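Can a robot empty the dryer yet? Sort of -- if you set things up for it. Start by opening the door all the way and parking the basket within reach of the arm.
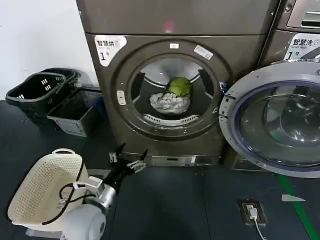
Next, go small. I'd try 2 items before you dream of a full load, and pick colors that are easy to tell apart.

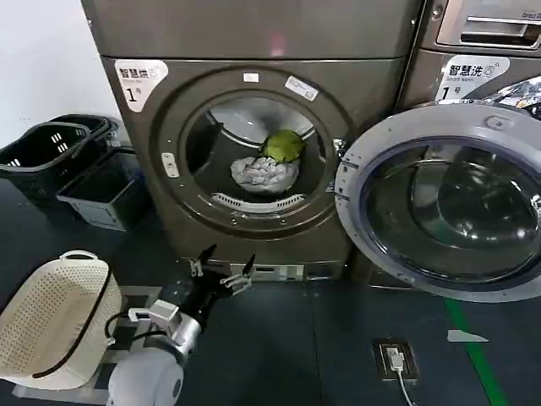 Give each grab 5 tries, then write down what slipped. Folding? I still do that myself -- ask me again in May.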